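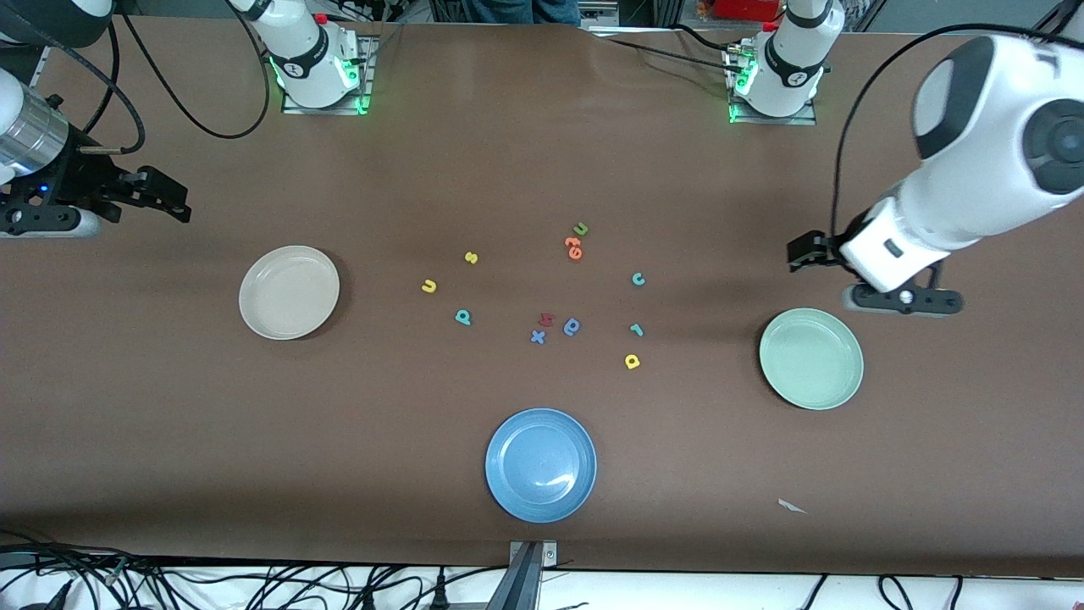 Letter sorting table, November: three plates, foam letters between them.

Progress report to the Kingi fund, literacy corner

The sorting table is up and in use four afternoons a week. You gave us 500 dollars for letters and dishes, and the letters have mostly stayed in the building, a better record than our scissors have.

Sessions run 30 minutes. Children sort by color first, then by sound, then by whatever they feel like. The white, green and blue plates replaced the paper bowls, which kept getting worn as hats. Foam was the right choice - it is quiet when it hits the floor.

Still open: an orange piece that is a 6 or a 9 depending on who is arguing. Nendent has promised us a second bag of lowercase letters, and we would like to spend what is left on vowels. We go through a lot of vowels.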